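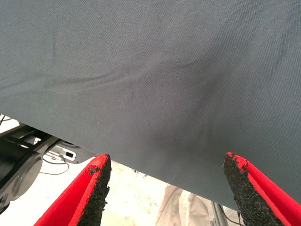
Draldale Documentation Team

4. Setting Up Your First Keyword List

Last updated April 21, 2025

This section covers adding your site, importing keywords, and assigning each keyword to a page. You need an Editor or Owner login. If you only have a Viewer login, ask the account owner to change it under Settings > People.

Before you start, have these ready:

Your site address, including the https part
A CSV file of keywords, if you already keep one
The list of pages you want to rank

4.1 Add the site

1. Log in to Draldale and open Projects.
2. Click New Project and paste your site address.
3. Choose the country and language your readers use. You can add a second country later, but each one uses its own keyword allowance.
4. Click Save. The first crawl starts on its own.

Note: The crawl reads up to 700 pages on the Basic plan. Blog posts are read first, then product pages, then everything else. To change the order, see section 7.

4.2 Import your keywords

1. In the project, open Keywords > Import.
2. Select your CSV file. The first column must be named "keyword" in lowercase.
3. Check the preview. Rows with errors are marked in red.
4. Fix or skip the red rows, then click Import.

If your list comes from Gundeck, export it with the "plain" option. The "full" export adds two header rows, and Draldale will reject the file.

Caution: Importing with Replace turned on deletes the current list and its rank history. This can't be undone. Leave it set to Add unless you want to start over.

4.3 Assign keywords to pages

1. Open Keywords > Unassigned.
2. Tick the keywords that belong together.
3. Click Assign and pick one page.
4. Repeat until the Unassigned tab is empty or holds only terms you plan to write about later.

A page can hold up to 18 keywords. Two pages can't share the same keyword. If you try, Draldale shows the page that already has it and asks which one to keep.

4.4 Create a content brief

1. Open a page and click New Brief.
2. Enter a working title and a target word count.
3. Under Reader, write one or two sentences about who the article is for. This text appears at the top of the brief your writer receives.
4. Click Send, or Download to save a copy.

Note: Briefs created before the February update don't have a Reader box. Open the old brief and click Convert to add one.

4.5 If something goes wrong

"File too large": Split the CSV into smaller files and import them one at a time.

Crawl stuck at zero: Your server may be blocking the crawler. Add DraldaleBot to your allow list and click Retry.

Search volume shows a dash: No data was found for that term in the country you chose. The keyword is still tracked.

Next: Section 5, Scheduling Posts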